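Prelleo Brings Leopard Walls and Marble Floors to the Small Corners of the House

New Wattimena line of patterned panels and floor surfaces is made for the places where things are stored

By Nanami Sekiguchi, Press and Communication, Prelleo
July

Print this page | E-mail this page
Shares: 400 | Comments: 2

Prelleo, maker of decorative panels and surfaces for the home, announces today the start of sales of Wattimena, a new line for storage corners, closets, alcoves and other small enclosed spaces. The line has two parts, a wall panel and a floor surface, which can be bought together or separately. Both are now available to order through the Brevell shops and from the Prelleo showroom in Bosusitz.

The idea for the line came from letters of our customers. Many of them wrote to us that they had finished the living room and the bedroom with much care, and then they opened the door of the storage corner and saw gray walls and an old floor. They asked if the same care can be given to the inside of a closet. We think it can, and it does not need to be a big work.

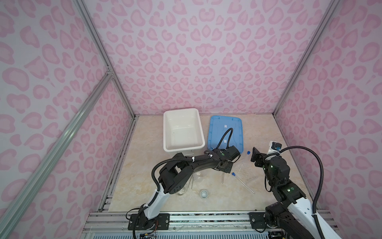

BOSUSITZ, July – The first pattern of the Wattimena wall panel is a leopard print in pink. The ground color is a pale lavender pink, and the rosettes and blotches are printed on it in a darker pink. The pattern repeats over the whole panel, so a customer can cover one wall only, or line three walls as in our photograph, where the panels meet at silver aluminum corner posts.

"We were discussing a long time about this color," says Nanami Sekiguchi of Prelleo. "Some colleagues wanted the natural brown of the leopard. But in a small space without a window the brown was making everything dark. The pink is soft, and it is friendly to look at when you only want to take out the winter blankets."

For the floor, the company has chosen a marble pattern in beige, cream and pale tan with faint darker veins. It was important for the design team that the floor stays calm under such a lively wall. Earlier trials with a strong black and white marble were stopped, as both patterns were fighting with each other and the eye could not rest.

The color of the storage boxes is also a point to think about. Prelleo does not sell boxes, but the showroom receives this question very often. Our advice is to stay with plain colors. A white plastic tub stands out clearly in front of the pink rosettes, and a light blue lid looks good on the beige marble. Small white labels on the lid are enough to write what is inside. If the boxes have a pattern of their own, the corner becomes quickly restless.

Customers who wish to order should measure the back wall first and then each side wall, at the top and also at the bottom, because in older houses these two numbers are often different. The panels are cut to size at the shop. We kindly ask to bring the numbers in writing. Cut panels cannot be exchanged.

Before the panels are put in, the space should be emptied completely and wiped. The floor surface goes in first and the walls after it, so that the lower edge of the panel stands on the floor and hides the joint. After this, the boxes can come back. It is a good moment to look into every box, wash the empty ones and match each tub with its lid.

The first production of Wattimena is 2000 wall panels. A second production will follow if the demand is good, and in this case the company plans to offer the leopard pattern also in a pale green. The marble floor surface will stay in the program all year.

Samples of both patterns can be seen in the Bosusitz showroom. Visitors can lay a sample of the wall next to a sample of the floor and take both to the door, to see them in daylight. Small sample pieces are sent by mail on request and do not have to be returned.

About Prelleo

Prelleo designs and prints panels and surfaces for walls, floors and furniture. The company works from Bosusitz, where design, printing and cutting are under the same roof. Its products are sold in the Brevell shops and directly from the showroom.

Press contact

Nanami Sekiguchi
Press and Communication, Prelleo, Bosusitz
Pictures in print quality and sample pieces for editors are available on request. Please tell us the name of your publication and the postal address.

Print this page | E-mail this page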